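Sernivico procura costureiro/a de têxteis-lar (2 vagas)

Ref. 696

A Sernivico é uma oficina de confeção de têxteis para casa. Fazemos toalhas de mesa, cortinados, capas de almofada e roupa de cama por medida, para lojas de decoração, alojamento local e clientes particulares. Com o aumento das encomendas para hotelaria, vamos reforçar a equipa de costura com duas pessoas, com entrada em setembro.

As vagas são para trabalho presencial, a tempo inteiro, na oficina da zona industrial. Não há trabalho ao domicílio nem pagamento à peça.

O que vai fazer

Corte de tecido em peça, à mão e com máquina de disco, a partir das fichas de medidas.
Bainhas direitas, bainhas com canto em esquadria e bainhas de lenço em toalhas e guardanapos.
Confeção de cortinados com fita franzida, ilhós ou prega holandesa.
Aplicação de fechos invisíveis e de vivo em capas de almofada.
Acerto de padrões nas emendas, sobretudo em tecidos estampados de repetição larga.
Passagem a ferro, dobragem, etiquetagem e embalagem das peças acabadas.
Registo dos metros gastos em cada encomenda e dos restos que voltam à prateleira.

Cada pessoa acompanha a encomenda do corte à embalagem. Quem vem de fábrica e está habituado a fazer só uma operação costuma precisar de algumas semanas para apanhar o ritmo, e contamos com isso no plano de formação.

O que pedimos

Experiência com máquina de ponto corrido industrial e corta-e-cose. Aceitamos candidaturas de quem terminou há pouco um curso profissional de costura ou modelação, desde que traga peças feitas para mostrar.
Capacidade de ler uma ficha técnica e de fazer contas de consumo de tecido.
Cuidado com o fio direito. Uma toalha cortada fora do fio nunca assenta bem e volta para trás.
Português suficiente para falar com os colegas e perceber as fichas.

Dá-se preferência a quem já tenha trabalhado com linho lavado, tecidos resinados ou veludo. Carta de condução é útil, mas não é obrigatória.

O que oferecemos

Contrato sem termo, com período experimental nos termos da lei.
Vencimento definido conforme a experiência e comunicado na primeira entrevista, antes da prova prática.
Subsídio de alimentação em cartão.
Horário das 8h00 às 17h00, com uma hora de almoço. Não trabalhamos por turnos.
Formação inicial paga, dentro do horário.
Desconto na compra de tecidos de fim de peça.

A oficina tem refeitório com micro-ondas e frigorífico e estacionamento no pátio. A paragem de autocarro mais próxima fica na rotunda à entrada da zona industrial.

Prova prática

Os candidatos selecionados são chamados para uma prova de uma manhã, com início às 9h00. A prova consiste em cortar e acabar uma toalha pequena com cantos em esquadria e uma capa de almofada com fecho, em tecido estampado com flores e folhagem. O tecido, as linhas e os moldes são fornecidos por nós. Quem preferir pode trazer a sua tesoura.
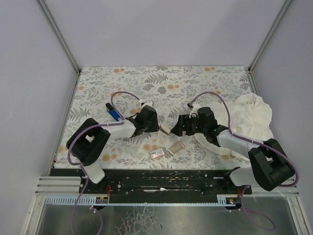
Na avaliação contam o esquadro do corte, a regularidade do ponto, o acerto do desenho na costura e o estado da peça depois de passada. O tempo é anotado, mas pesa pouco. As peças ficam na oficina até ao fim do processo e podem depois ser levantadas pelos candidatos.

Como concorrer

Envie o currículo e duas ou três fotografias de trabalhos seus através do formulário da nossa página, indicando a referência 696. Nas fotografias, interessa-nos ver o avesso e os cantos. Também recebemos candidaturas em papel, entregues na receção entre as 9h00 e as 12h00.

Não é preciso carta de apresentação. Se já trabalhou na Brukora ou noutra confeção da região, indique no currículo as máquinas que usava e o tipo de artigo que fazia.

Respondemos a todas as candidaturas, incluindo as que não passam à prova. Os dados enviados são usados apenas neste recrutamento e apagados quando as vagas forem preenchidas, salvo se o candidato pedir para ficar na nossa base para vagas futuras.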